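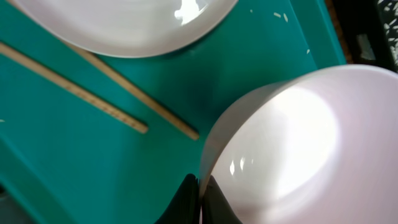 Plate, bowl and chopsticks on the green tray

Tray meals at the residence: keep or drop?

noreen_c
August 27, 2023
My mother's building in Veltholm wants to end tray delivery and have everyone eat in the dining room. She's 84 steps from the elevator and hates the walk. The fee stays at $171 a month either way. Has anyone fought this?

ypsilon_hsiao
Ours did the same in February. My dad complained for 2 weeks, then started going down early to get the window table. He eats more now. I'd let it happen.

Collet_A
I disagree. If the fee covers delivery and delivery stops, the fee should drop. Ask for the contract and read the meals section.

noreen_c
It says "meal service" and nothing else.

Collet_A
Then write to the manager and ask what they mean by it. Keep a copy.

armelle.p
Ask about sick days too. My aunt's place still brings soup up if you call before ten.

ypsilon_hsiao
Good point, ours does that. I still think eating alone every night is worse than a long hallway.

Collet_A
Some people like eating alone. It's her dinner.

noreen_c
She does like it, mostly for the TV. I'll write to them tonight and ask about sick days.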